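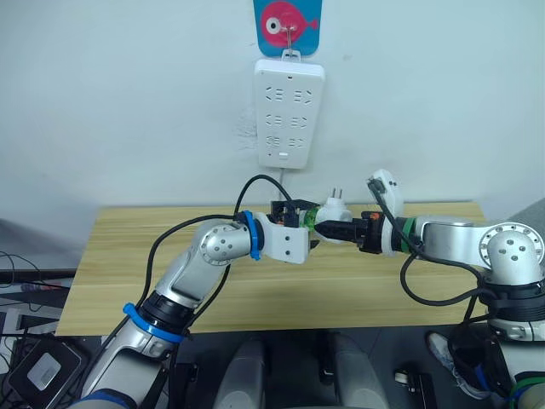 bim_trinh
Posted in: Control and Planning
Hi all, long one, so grab a tea. I've been rebuilding the planner for our two-arm bench since February and I'm stuck on what to do when both arms have hold of the same small part. We use Maeng for planning and our own impedance controller underneath, running at 1000 Hz on each arm. Single-arm moves are lovely now. But as soon as there's a plug adapter held between the two grippers, like the white one with its prongs pointing up, the arms stop being two arms and become one closed loop, and Maeng doesn't know that. It plans each side separately and I stitch the timing together afterwards. If the two paths disagree by 3 mm, the controllers dutifully fight each other and the force on the plug climbs until my limit trips. How are the rest of you handling this? Would love to hear even half-baked ideas!
-- Bình Trình

solderfumes
Welcome to the club, it's a miserable club. Don't plan the arms at all. Plan the plug, then work out where both wrists have to be from the grasp poses. If you do that at every waypoint the paths can't disagree, apart from whatever your calibration is hiding from you.

old_kinematics
I'll politely disagree with solderfumes there. Planning the object is fine on paper, but with a part that small your grasp estimate is the weak spot, and any error in it gets baked into both arms. I'd make one arm the leader, stiff, and let the other one go soft and follow. We ran it that way at Jallason for years. Follower at 800 N/m along the grip direction, much softer in the other two, and the force trips mostly went away.

solderfumes
And then your follower droops when the leader speeds up, and your prongs aren't pointing where you think they are. For carrying a box, sure. For getting a plug into a power strip I want to know the angle.

old_kinematics
Fair point on the angle. You could keep rotation stiff and only soften translation, though I grant you that takes some fiddling.

pelican_dave
Jumping in from the perception side. Bình, where does your plug pose come from? If it's one camera on a wrist, the fingers are going to be covering a good part of the thing just when you need it most. I wasted a whole winter tuning gains for what was a vision problem -- the pose was jumping every time a finger crossed the outline, and the controller was only doing what it was told.

bim_trinh
Oh, that's a good question, and I feel a bit silly. The pose comes out of Sorance, and I take it once, before the second gripper closes, then hold it fixed for the rest of the move. So if the part shifts in the fingers when the other side grabs on, I'd never see it. I do have the force readings logged, so I'll line them up with the moment of the second grasp and see whether the trouble starts right there.

pelican_dave
I'd bet a coffee on it. Take a fresh pose after the second grasp, average over 30 frames while everything's holding still, and replan from there. Costs you a second.

old_kinematics
Agreed, and do that before you touch the stiffness. Also check that both controllers share a clock. Ours didn't, once, and I'd rather not talk about it.

bim_trinh
Thanks so much, everyone. Plan for tonight is the fresh pose first, then solderfumes' object-first planning with rotation kept stiff and translation a bit softer on one side, so you both get your way! Does anybody know if Maeng lets you feed in the grasp transforms directly, or will I have to wrap it?

solderfumes
You'll have to wrap it. There's a helper in the Kindholm tools that does most of the job, but watch the quaternion order, it's the other way round from Maeng's.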